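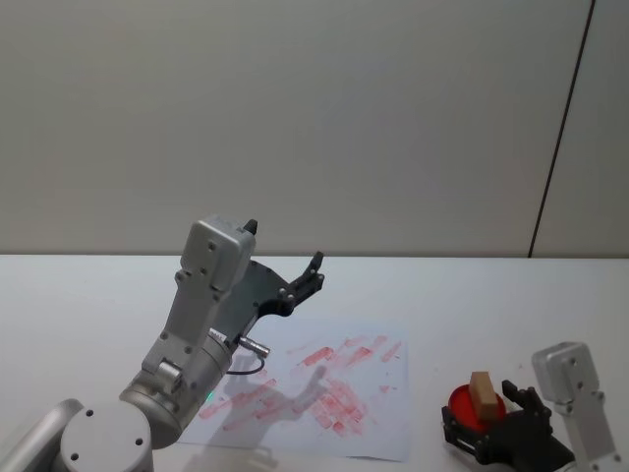
Robots at work: the stamping table

Ever wonder who puts the pattern on wrapping paper? At the Ustero print shop in Eltatthorpe part of that job now goes to a pair of robot arms. Two arms, one table. Let's see how it works – quick, because the paint won't wait!

What you need to stamp

Same stuff you'd use at home. A sheet of white paper. A round red dish. A block of wood. You press the block in paint, press it on the paper, lift. Do it again. Sounds easy, right?

Now try doing it 212 times before lunch. Same push every time. Your wrist gets sore, you get bored, you start to daydream and the stamp goes on crooked. That's why shops started thinking about machines.

The machine way

Look at the right arm. Its black fingers are spread around the dish, down low, and the wooden block is right there too. The left arm is up over the paper with its gripper open. Nothing in it.

Each arm has a gripper – thats the hand. Two fingers, no thumb. You have five fingers and you can feel if something is sticky or slippery. Go grab a spoon with only two fingers. Harder than you thought? Now stamp with it.

Look at the paper. Red and pink marks all over, some strong, some so pale you have to hunt for them. Some cross over each other. A neat row of squares it isn't! Stamping takes practice, for arms and for people.

Automation – big word

Automation means a machine does a job, or a piece of a job, that a person used to do by hand. A dishwasher is automation. So is a door that slides open at the store. Most of the time it's a piece of the job. Remember that bit.

So what do the people do?

Before the arms came, in January, three people at Ustero stamped all day. They still work there. But the day looks different now.

They mix the colors. They set out the paper and the dish. They check every sheet and decide if it's good enough to sell – the arms don't know pretty from ugly. They write the steps the arms follow, and fix the steps when the marks come out wrong. And they clean up. Lots of cleaning up.

Some of it they like better. Less sore wrists. Some of it they like less. One stamper told us she misses the quiet, and she had to learn a computer program called Coelho, which took her 20 lessons and a lot of grumbling. Another one still does the gold paper by hand and wants to keep it that way.

Is it fair?

Good question, and grownups argue about it too. If a machine takes a piece of your job, you might get a more interesting job. Or you might get fewer hours. It depends what the boss decides and if the workers get a say. At Ustero everyone kept thier hours. Other places, not always.

Try it

Put some red paint in a dish. Find a block. Stamp 21 times on one sheet and try to make every mark the same. Then swap hands and do it again on a new sheet. Which hand is the better robot?

Words to know

Arm – the long part that reaches and turns.
Gripper – the hand on the end.
Automation – see up top!

Next time: who packs the boxes at Ulton?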